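Ticket 1461 — Compra de pinzas manuales para tareas de doblado
Estado: pendiente de presupuesto
Abierto: 2026-02-06

Motivo
El presupuesto aprobado en diciembre cubre 3 pinzas Watberg. El proveedor, Flimell, pide confirmar el tipo de almohadilla antes de cerrar el pedido. Las prendas de punto grueso son las que más tiempo llevan y van primero en el plan: jersey extendido sobre la cama, con el bajo hacia la pinza. 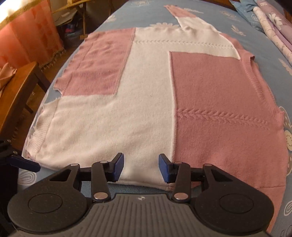
Costes
Pinza: 448 euros por unidad, sin IVA.
Juego de almohadillas de repuesto: 71 euros. Flimell no lo incluye en el precio de la pinza — hay que pedirlo en línea aparte.
El envío sigue sin cotizar.

Pendiente
Preguntar a Flimell si las almohadillas de Plukell encajan en el mismo brazo.
Pedir plazo de entrega por escrito.
No emitir la orden de compra hasta tener las dos respuestas.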